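2026-01-19

Home late, feet dead. Open day at Huker, the Tavside building, train packed both ways. Wanted to get this down before I forget it.

Got there at 9, coffee already gone. The big hall first – palletizer behind a fence, loud, fine, seen it in November at Andel and theirs was quicker. Skipped the talk after 16 minutes. Slides, slides, slides.

The upstairs room was the good part. Tables with ordinary stuff on them and the hand-held grippers, and you were allowed to try. Queued for ages. You squeeze, the fingers close, and you have to do everyhting slower than you want to. I went for the key fob. Missed it, then got it by the strap, then dropped it. The woman from Eskola behind me was very patient.

My wrist noticed the weight by try 3. Must ask if they have a lighter one. Also the pads – wanted to know how often they swap them, guy said "when they look bad" and laughed. Wrote that down anyway.

Foam board on the table is a good idea, stealing it. Ours is bare wood and everything slides. Marks up easily though, so buy a few sheets.

Lunch was a cheese roll. Lost my visitor badge (number 87), had to sign out by hand, nearly missed teh 4 o'clock train.

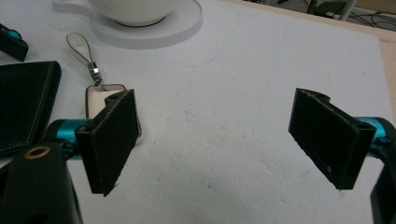

Tomorrow: email Huker about a second visit, price up foam, find the train receipt. Bed now.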